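Home Stories Archive Ships Contributors Contact

Search this site Enter keywords Go

Mar 12, 2022
By Chelsea Pearce

The Poker Gauge

The Mornness came into the dry dock at Gisia on a January tide, drawing more aft than forward because her forepeak had been pumped out to bring the propellers deeper on the passage. She was a twin-screw steamer of 3,000 tons, built for the Gallardo Line's mail service to Drovum and kept on it after the mail contract lapsed. She had two triple-expansion engines, four single-ended boilers and accommodation for 400 passengers, most of it forward of the engine casing. The port shaft had been noisy for two voyages.

Gráinne Ó Dálaigh joined her there as chief engineer. The previous chief had gone ashore with his pension, and the handover consisted of a bunch of keys, a set of bound logs and a cigar box with the stern gear gauges in it. The second engineer, a man named Hobday, signed for them with her.

She read the logs while the dock was pumped down. Steam pressure, vacuum, feed temperature and revolutions were entered every watch in a clear hand. On a good passage the two shafts ran within a turn or so of each other. On the last two the port engine had been held back, with a note each time: "Port shaft eased, vibration." The remarks column gave no bearing temperatures out of the ordinary. The stern tube was water lubricated and lined with lignum vitae, so there was little in the way of temperature to record at that end.

At the back of the last volume were the dry dock readings, twenty years of them. The outer stern bearings were measured at each docking with a poker gauge, a steel rod with a shouldered foot. A plug was removed from the boss, the gauge was passed down until its foot rested on the shaft liner, and the distance from the shoulder to the machined face was taken with feelers. As the wood wore, the shaft dropped and the distance grew. When it reached the limit the bearing was rewooded and the sequence began again. 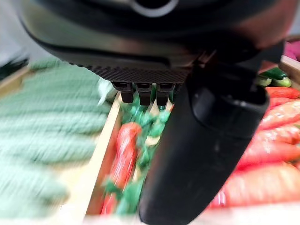
"What's the limit on these?" Hobday asked.

"Four tenths of an inch, and then the shaft comes out."

The starboard readings behaved as expected. They rose a little at each docking, went back after the rewooding, and rose again. The port readings rose for the first several dockings after the rewooding and then leveled off. The last three entries were the same to the thousandth. She did not know of a bearing that stopped wearing while the shaft was turning in it.

The dock was dry by the afternoon. She went down the altar steps with Hobday and the dockyard fitter, and they walked aft along the keel blocks in rubber boots. The port propeller was clean apart from some pitting at the roots of the blades. The rope guard had been taken off and was lying on a plank. The fitter drew the plug, wiped the face with a rag and held out his hand for the gauge.

He measured the port bearing and read out the same figure that was in the book.

She asked him to do it again, and he did, with the same result. She then asked him to put a lever under the shaft and lift. It took two men on the bar and a timber block. The shaft rose, and a film of gray water came out along the lower edge of the bush. The dial indicator that Hobday had clamped to the boss moved a good deal further than the book said it should.

"It's past the limit," the fitter said. "Well past it."

"Measure starboard with the same gauge," she said.

There were two gauges in the cigar box, one stamped P and one stamped S. The fitter had to be told twice, as the dockyard always used them as stamped. With the port gauge in the starboard bearing the reading came out lower than the starboard gauge gave. She took both rods up to the engine room bench and laid them on the surface plate under the lamp.

They should have been the same length. The builder's drawing was in the chief's cabin and gave a single dimension for both. The starboard rod agreed with it. The port rod did not, and the underside of its shoulder had been dressed with a fine file and then polished with emery cloth. The work was square and neatly done. Someone had taken care to break the sharp edge afterward, as an apprentice is taught to.

Hobday looked at it for some time. He had served under the old chief for most of his sea time.

"She was due to be sold," he said. "That was the talk in the office. If she'd gone in for a shaft they would have sold her then. He had the readings to send in every docking."

"Did you know?"

"I held the lamp for him. I didn't read the feelers."

She did not ask him anything further on the point. She wrapped the port gauge in a piece of oiled canvas, labeled it and locked it in the desk with the drawing. A new one was ordered from the dockyard toolroom, to be hardened at the foot and checked against the starboard rod before it was stamped.

The report to the superintendent took one page. It gave the lift of the port shaft as measured by indicator, the condition of the wood, which was worn through to the brass in the lower strips, and the scoring on the liner. It asked for the tail shaft to be drawn, the liner skimmed and the bearing rewooded with end-grain strips - the lower half at least, and the upper if the yard had enough seasoned stock. Under "Cause" she wrote that the wear-down gauge had been found incorrect and had been withdrawn.

Hobday read it through at the desk and asked whether she meant to say how it had come to be incorrect.

"The superintendent can ask me," she said. "He'll have the gauge."

In the log she ruled a line under the old port readings and started a fresh column. The starboard column she left running. The yard began drawing the port shaft the next morning, and the coupling bolts, which had not been moved since the rewooding, had to be warmed before they would start.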